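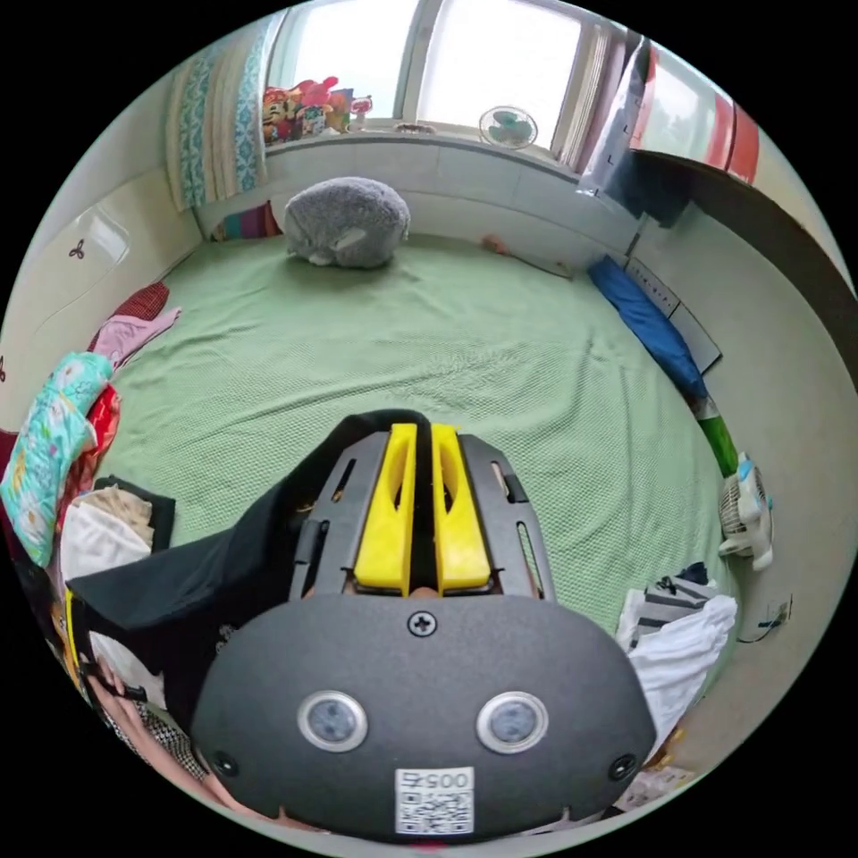 3.2 Wetting agent and infiltration on sloping residential lawns

Infiltration was measured on the Dromside and Yeo lawns before any product was applied. Both sites carry couch turf over a sandy loam and receive a mean annual rainfall of 700 mm, most of it in winter. The Yeo lawn was laid as roll-on turf over imported topsoil, and a layer boundary is present at a depth of 100 mm. The Dromside lawn was established from runners in the native soil and has no such boundary.

Each lawn was divided into 32 plots, blocked by position on the slope. Within a block, plots were assigned at random to one of four treatments: untreated control, hollow-tine coring, Clivus granular wetting agent, or coring followed by Clivus. Coring was carried out in November with the plugs removed and the holes left open. The granules were spread by hand in two passes at right angles and watered in the same day. Mowing height and fertiliser were the same for all plots.

A single-ring infiltrometer was driven into the turf to a fixed mark and the time taken for a known volume of water to disappear was recorded. Readings were repeated until consecutive times agreed to within 5 per cent. Rings that leaked at the rim — a common fault where thatch was thick — were pulled and reset beside the first position.

Figure 4. Steady infiltration rate by treatment and slope position, Dromside and Yeo. Bars show the standard error of the mean. Columns sharing a letter do not differ significantly.

Coring alone raised the infiltration rate at Dromside on the upper and middle slope (Figure 4) but had no detectable effect at the toe, where the soil was already close to field capacity when measured. At Yeo the response to coring was smaller. Tines did not reach the layer boundary in every plot, and plots where they stopped short behaved much like the controls. The wetting agent had its largest effect on the upper slope at both sites, which agrees with the droplet test results given in Section 3.1. The combined treatment was never poorer than either component and was significantly better than both only at Yeo.
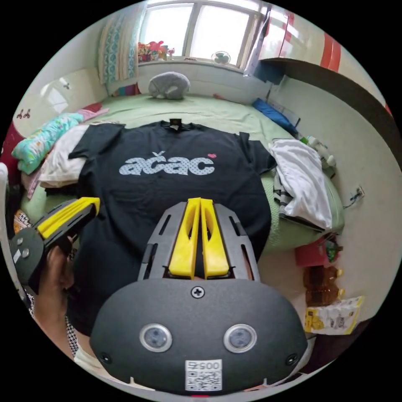
Suvedbridge, 6 May 2021

The third site was measured on this date only, after the first autumn rain, and is reported separately. The Suvedbridge lawn is a mixed sward with a high proportion of kikuyu and a deep thatch. Treatments were as before, except that coring was omitted on the lower terrace to avoid buried irrigation pipe. The analysis therefore compares wetting agent with control on the lower terrace and all four treatments on the upper.

Variation between neighbouring rings was greater than at the other sites and exceeded the variation between blocks. No treatment effect was significant on the upper terrace. On the lower terrace Clivus increased the infiltration rate, although the difference was lost when two plots beside the drain were excluded. The Suvedbridge data were not pooled with those in Figure 4 and are not used in the runoff estimates in Section 3.3.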